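Search this site
Enter keyword
Go

Consent by Default: Vistel and the Price of a Pre-Ticked Box

The regional data protection office in Pennington has ordered Vistel, the company behind the Orkitville household app, to pay a penalty of 900,000 crowns for sharing customer records without valid consent. The decision, published on Sun 9 April, closes an inquiry into the way the app asked its users for permission to pass on their details.

Orkitville is used to manage heating, lighting and shopping lists. Anyone opening an account was shown a page of settings, most of them already switched on. One of these allowed Vistel to send "usage and location information" to selected partners. The office found that the partners included an advertising broker, Poltiteo, and that the wording gave no indication of this.

Under the rules in force, consent must be given by a clear act. Leaving a box as it was found does not meet that standard, and the office had said so in guidance issued before the app was launched. Vistel argued that its customers could change the setting at any time. The decision accepts that they could, but notes that the relevant page lay four menus deep and was missing altogether from the tablet version.

The inquiry began with a complaint from Bronisława Śliwiński, a retired schoolteacher who had asked the company for a copy of everything it held about her. The law allows one month for a reply. Hers took 93 days and arrived as a file of more than 300 pages, in which the name of the broker appeared repeatedly. "I wanted to know who had my address," she told this magazine. "I had to find the answer for myself, on a page full of codes."

Her experience was not unusual. The office received around 500 further complaints after the case became public, many of them from households that had closed their accounts and continued to receive targeted offers.
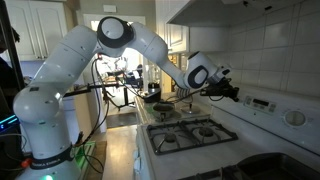 What the company must now do

The order goes further than the penalty. Vistel must ask every existing customer for consent again, with all sharing switched off until an answer is received. It must also instruct Poltiteo to delete the records already supplied and obtain written confirmation that this has been done. Both steps are to be completed by the end of May.

A spokesperson for Vistel said that the company "regrets any confusion" and has rewritten its privacy notice in shorter sentences. It does not intend to appeal. Poltiteo, which was not a party to the inquiry, declined to comment on the order but confirmed that it had received a deletion request.

Consumer groups have welcomed the decision with some reservations. Their chief concern is the deletion itself, which relies on the broker's own statement. The office has no power to inspect Poltiteo's systems unless a separate case is opened, and it has not said whether one is planned.

Customers who wish to know what has been shared may write to Vistel at any time. No reason need be given and no fee may be charged. Where a reply is late or incomplete, a complaint can be made to the office in writing, enclosing copies of all correspondence.

Contact us | Copyright, all rights reserved | Back to top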